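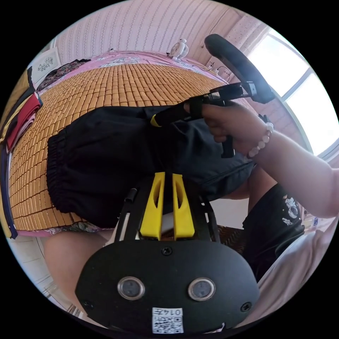
Junk drawer

A junk drawer (also odds-and-ends drawer, bits drawer or, in parts of Australia, the third drawer down) is a household drawer used to store small items that have no fixed place elsewhere. It is usually in the kitchen. The term covers both a drawer set aside for the purpose and one that has filled up by neglect, and writers on the subject seldom say which they mean.

Name and origin

The origin of the term is unclear. Popular accounts trace it to the spread of fitted kitchens, when rows of matching drawers gave families more storage than they had cutlery to put in it. The explanation is often repeated but rests on little evidence. Boxes, tins and jars of mixed small goods were kept in homes long before fitted kitchens, and the button tin and the string bag served much the same purpose.

The claim that the third drawer is the usual one is also doubtful. It assumes a stack of at least three drawers with cutlery in the first and utensils in the second, a layout that many kitchens don't have.

Typical contents

Lists of typical contents tend to copy one another. Those most often named are batteries, rubber bands, takeaway menus, tape, spare keys, matches, birthday candles and instruction booklets for appliances. Menus and booklets still appear in recent lists, although both are now mostly read on a phone.

The survey most often quoted was carried out for Brestura, a maker of drawer dividers, in the town of Gallbridge. It drew 3,403 replies and reported that 27 per cent of homes had a second junk drawer. The replies came through a form on the company's own website, and people who visit a site selling drawer dividers are unlikely to be typical of the public. The survey did not define a junk drawer. It has nonetheless been cited in magazine articles as a national figure, which it never claimed to be.

Organizing methods

Commercial interest in the junk drawer has grown along with the wider market for home organizing. The best known system is the Planda method, which asks the householder to empty the drawer, sort the contents by colour-coded labels and return only what has been used in the past 2 months. Its promoters say that a sorted drawer stays sorted. No follow-up has been published, and the before-and-after photographs used in its advertising show drawers on the day they were tidied.

The two-month rule has been criticized on practical grounds. Fuses, hex keys and picture hooks may go unused for years and still be worth keeping. A person who follows the rule strictly will end up buying some of these again.

A rival approach, put forward in the Thepsuriya home guides, limits the drawer to 100 items. The guides don't explain how the number was reached, or whether a box of pins counts as one item or many.

Claims about wellbeing

Several popular books link a messy drawer to stress, poor sleep or wasted money. Most of these claims borrow from research on clutter in whole rooms, where the mess is in view all day. A closed drawer is a different matter, and it is hard to find work that looks at drawers alone. The opposite claim, that a junk drawer is a sign of a creative mind, has no better support.

Safety

Some safety advice is on firmer ground. Loose batteries can short-circuit if their terminals touch metal objects, and button batteries are a serious danger to small children if swallowed. Matches, blades and old medicines are best kept elsewhere.

See also

Button tin
Home organizing
Kitchen storage
Lost property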